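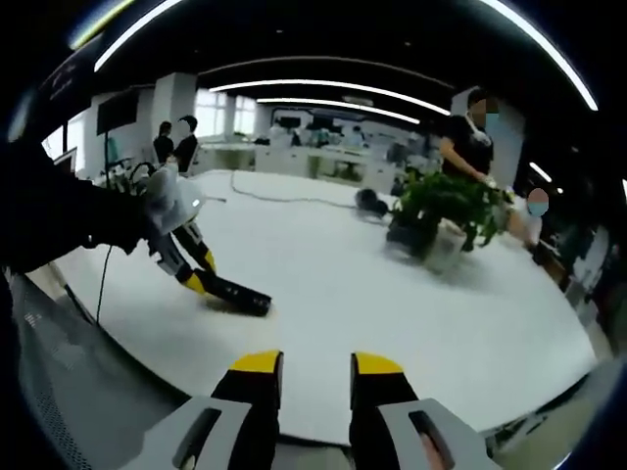
Grippers in both hands at the big white table, plant at the far side

Catstead Boards > Work and Workplace > Automation on the job

Thread: Six weeks into teaching the arms by hand, and I love it

pottingshed_hanane
Posting as promised in the November chat thread. For anyone new, I'm Hanane Gaber, I was on the packing benches at Trudell until they started bringing in the Yáñez arms. Now I spend half my shift with a gripper in each hand, doing a job the way I'd do it anyway, and the recordings go off to train the arms.

I thought I'd hate it. I don't! You find out how much you know. I'd never once thought about which finger touches a cable first when you pick it up off a table, and now I have opinions about it. Strong ones. We've had 14 people through the training and the best of the lot are the old bench hands -- the ones who were most worried, me included.

Happy to answer questions, break is at half ten.

marlpit
Good to read something cheerful on here for once. How are your wrists though? We trialled something like this at Trinov and I was sore by dinner time.

pottingshed_hanane
Sore the first week, fine now. We do 4 goes and then swap out, and you can sit for the table jobs. Tell them to let you sit, it makes all the difference.

gantry_dan
I'll be the miserable one then. You're teaching the thing that takes the bench work off the next lot. Who gets paid for those recordings in five years? Not you.

pottingshed_hanane
Fair question and I did ask it. We get a higher rate for recording hours and it's written into the new job sheet. Nothing for later use, so you've got me there. The union rep is on at them about it.

gantry_dan
Get it in writing before they've got enough recordings to stop asking nicely. That's all I'll say. (It isn't, I'll be back.)

marlpit
Dan's got a point about the timing. At our place the target was 1,000 clean goes of one task and when they hit it the extra rate stopped the same month. People had got used to it.

quillback
Different view from the maintenance side. We've had arms for two years and my job got far better. I used to clear jams all night, now I do setups and I've been sent on a proper electrics course. The packing crew is smaller, I won't pretend otherwise, but they moved across to returns and most of them stayed.

gantry_dan
"Most of them."

quillback
Yes, most. Two left. One went to drive for her brother and is much happier, the other I don't know.

tessellate9
Can I ask a daft one, why plants and cables? Don't you pack boxes?

pottingshed_hanane
Not daft! Boxes are the easy bit. Bendy things are where the arms come unstuck, so we get a lot of practice with anything floppy. Leaves are brilliant for it, they never sit the same way twice. I did 178 goes with cables last month and I could still do with more practice at it.

tessellate9
That's mad. I want a go.

pottingshed_hanane
You'd be hooked by lunch. The thing I didn't expect is the talking. On the benches we had ear defenders in and heads down, and now I'm arguing with an engineer over whether you pinch or scoop, and she writes down what I say and changes the plan. Seventeen years and that had never happened to me.

marlpit
That bit I'd swap jobs for. Did they ask for people to come forward or did they pick?

pottingshed_hanane
Asked first, then picked when it ran over. Names went up in the canteen. Next round is after stocktake and I've told all of nights to put in for it.

gantry_dan
Back again. What's the rate difference? Message me if you'd sooner not put it on here.

pottingshed_hanane
Sent you a message.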